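Progress report, Isia handling rules, May

Hi everyone at Drelmont! Quick catch-up on where your money has gone since the last one. The short answer is that we now have a draft rulebook for robots that pick up soft parcels (bags, mostly), and it's down from 60 rules to 24. I'm pretty happy about that - nobody was going to read 60. 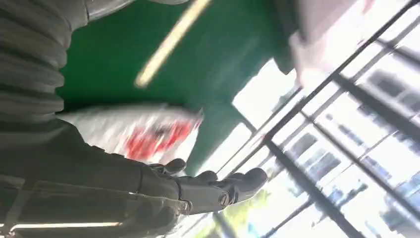 The speed rule took the longest. We argued over it for weeks and ended up tying the limit to how close a person can get to the arm, with a slower setting for anything in a soft bag. So far 125 of the planned 208 trial picks at Flalholm are logged, and I'd like the rest finished before we fix any numbers in print.

Labels were easier! The draft says the shipping label faces up when the parcel is set down, and if the robot can't find the label it stops and asks for a person. It doesn't get to guess.

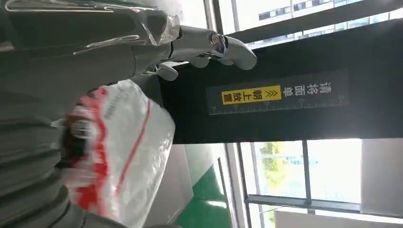

Sqalli wrote back that stopping every time is too strict, and that one retry should be allowed before a person gets called over. I think that's fair, so one retry is going into the next draft, with a log entry each time it's used.

Still open: sleeve and cover checks (daily or per shift?), and who signs off on a restart. I'll send the new draft once both are settled.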